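Foro Gornerine > Manipulación > Recogida de datos

Variar la posición del objeto: ¿cuánto es suficiente?

birkutari_lab
Estamos grabando demostraciones con pinza de mano para una tarea sencilla: coger la funda verde y dejarla en el recipiente blanco. Llevamos 80 episodios y la política falla cuando el objeto está girado. Así queda la mesa desde la pinza:
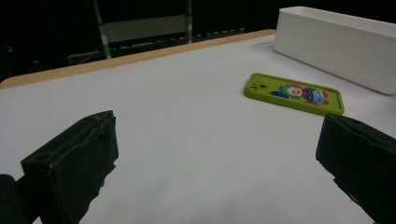

Re: Variar la posición del objeto
haslinger29
80 son pocos para eso. Yo no tocaría nada hasta tener el triple. ¿Cambiáis también el recipiente de sitio?

birkutari_lab
No, siempre va arriba a la derecha. La funda sí la movemos, pero casi siempre queda tumbada en diagonal.

Svenja Grabner
No estoy de acuerdo con haslinger29. Si repetís el mismo ángulo, más episodios no arreglan nada. Haced 7 orientaciones y 4 posiciones por orientación, y apuntadlo en una hoja. Y revisad qué se ve desde cada pinza si trabajáis con dos.

birkutari_lab
Con dos, sí. En este momento la segunda asoma por la esquina, delante de la caja:

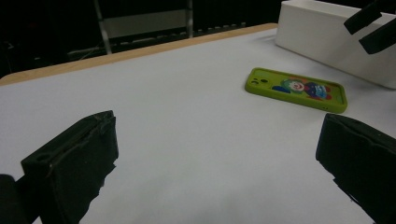 Lo que no tengo claro es si conviene empezar siempre con los dedos abiertos o variar también eso.

Svenja Grabner
Abiertos siempre. Variad la altura de partida.

haslinger29
Yo variaría las dos cosas. En Clonditton empezamos con apertura fija y luego tuvimos que regrabar.

birkutari_lab
Pruebo primero lo de las orientaciones y subo resultados.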